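Callance to Open Laundry Folding Trial at Stenduddale

STENDUDDALE, August 2021

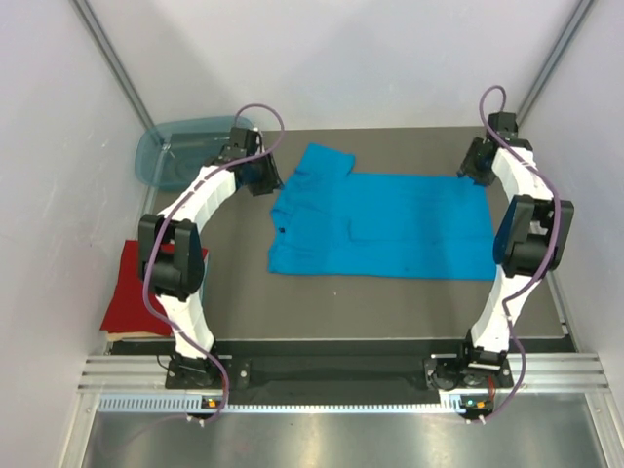

Folding is the part of the laundry that still takes people, Jytte Riis told a meeting of hotel and care home operators this month, and she would want to see a machine get through an ordinary mixed load before changing anyone's shift. A towel is easy, she added, and a shirt that has been through a commercial dryer is another matter.

Callance, which develops automation for laundries and clothing stores, will try to answer that question in a trial starting in October. Two-armed folding stations will be set up at the company's Stenduddale site and given short-sleeved shirts, towels and pillowcases from a working laundry run by Norðdahl.

The stations will handle 4,000 items over the course of the trial. Each item will be laid flat by a worker, folded by the arms and checked against the standard Norðdahl uses for its own staff. Items that fail will be refolded by hand and recorded by type of fault.

In bench tests this summer, the arms folded a set of 200 shirts. Most passed inspection. The common faults were sleeves left outside the fold and collars pulled off center. The arms were also slower than a trained person on every garment tested, and Callance does not expect to close that gap this year.

"Can a machine do this chore yet? With a flat shirt on a table, most of the time, yes," said Pascal Kleinschmidt of Callance. "With a full basket, no. Picking one shirt out of a pile and finding the collar is still hard, and we have left that step to people for now."

Norðdahl said it has agreed to the trial with no commitment to buy. "Our folders also spot stains, missing buttons and torn seams," said Dayana Nina of Norðdahl. "If the station sends those through, somebody has to catch them later, and that time goes on the bill too."

The trial will use 3 stations. One will run overnight with a single attendant so that the company can record how often a person has to step in.

Results, including the failure counts, will be sent to laundry operators who ask for them. Operators who would like to visit during the trial can write to Ívar Mikkelsen at the Callance office in Stenduddale.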